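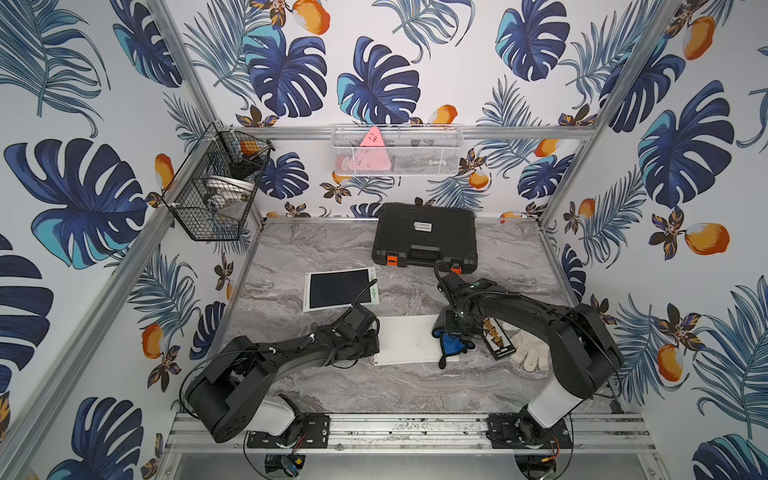 Baskets up on the rails, tool case at the back, one glove still at large.

Wall Baskets, Hard Cases and the Problem of the Single Glove

A small bench fills up from the edges inward. First there's a roll of tape in the corner, then a screwdriver keeping it company, and by November you are doing all your work on a patch the size of a paperback. I ran a repair corner like this for years at Tulitz, and I was very proud of how I could find anything in it, given an afternoon.

What cured me was wire baskets. I hung two, one on the side and one across the back, and the bench got its floor back.

Hang them before you fill them. Zip ties are fine for a mesh basket on a metal rail, provided you use more than you think you need and pull them snug in pairs. Snip the tails flush. A snipped zip tie left long will find your forearm every time you reach for the pliers, and it has no sense of humor. If the basket tips forward, add a tie at the bottom.

Use a deep basket for round things (tape, balls of twine, anything that wants to roll under the radiator) and a long shallow one for stuff that stands up. Mesh lets you see what's in there without taking it all out. It also lets your visitors see what's in there, so put the embarrassing half-used things toward the back. Leanne Gosling swears by lining hers with cardboard. She also drops a screw through hers once a week, so I line only the bottom.

Patterned walls, since people ask: go ahead. I was a plain white man until I papered the Heywood bench with big leaves and fruit, and it has done more for my mood than the good lamp did. Buy an extra roll. The glue will run out at 3 panels whatever the tin says. 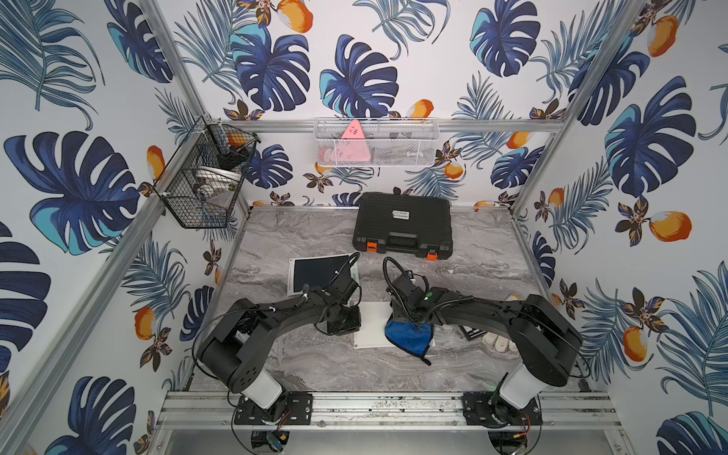 Work gloves have one ambition in life, and it is to be somewhere other than with their partner. I have owned Gastura gloves, Motau gloves and a pair from a gas station, and they all end up the same way. My rule now is that gloves get clipped together at the cuff the moment they come off, and the clip goes on a hook. You can see how well the rule is kept from the blue one with black edging lying across the board. Any glove with a loop on it should be hung by the loop, which was sewn there by an optimist. Failing that, drop the pair on top of the tool case, where you'll have to move them to get at anything.

As for the case itself, a hard one with latches beats a drawer on a small bench. It closes, so you stop adding to it. Park it at the back with the handle and latches facing you, and leave enough clear surface in front that you can open it where it sits. Label the lid in large letters. Nigel Sugden labels his in pencil and then can't read them, and he has been opening the wrong box since I met him.

A writing tablet, the kind that wipes clean at the push of a button, is handy for jotting measurements. Copy anything important onto paper before lunch. I lost 386 that way, and it turned out to be millimeters of shelf.

Marble-pattern surfaces hide dust very nicely. They also hide washers. Run your palm over the whole thing before you wipe it down, and keep a magnet in the shallow basket.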